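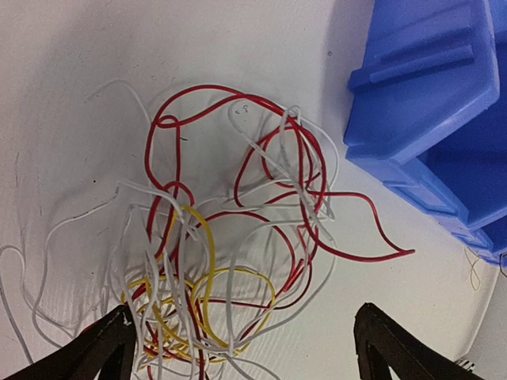

Figure 4. Red, white and yellow wires on a white work surface.

4. Entering Monthly Visitor Arrivals

This section covers how a border post or cruise terminal sends its arrival counts to the Wavier reporting system. Complete Section 3 (Station Registration) before you begin.

4.1 Before you start

You need the station code, the signed count sheets for the month, and a user account with the Clerk role. Accounts with the Viewer role can open the form but cannot save it.

4.2 Entering air arrivals

1. Log in and select Arrivals > New Monthly Return.
2. Choose the station from the list. Dakstead and Mernar appear as separate stations even though they share one code prefix.
3. Select the reporting month. The form opens on the Air tab.
4. Enter non-resident passengers by country of residence. Do not use nationality.
5. Enter returning residents in the last row. This row is left out of the visitor total.
6. Press Check. Rows with errors turn orange.

Note: Transit passengers who do not pass immigration are not visitors. Leave them out of every row.

4.3 Entering cruise arrivals

1. Open the Sea tab and press Add Call for each ship.
2. Enter the passengers who went ashore, then the crew who went ashore. A ship with 1,821 passengers on board and 700 ashore is entered as 700.
3. If a ship stays overnight, record a single call under the day it docked.
4. Press Check, then Save Draft.

Caution: Drafts are deleted after 20 days. There is no recovery — the return must be typed in again.

4.4 Submitting the return

1. Open the draft and compare both totals with the count sheets.
2. Enter the name of the approving officer and press Submit.
3. Write the receipt number on the first count sheet.

Returns submitted after 4:00 p.m. on Wednesday are held for the next weekly update.

Note: A file upload may contain up to 480 rows. Split larger files by week and upload them in date order.

Corrections after submission are made by the regional desk in Salazar. Address the request to Halyna Pasichnyk (air) or Melaniia Marchuk (sea) and quote the receipt number. See Section 5 for the correction form.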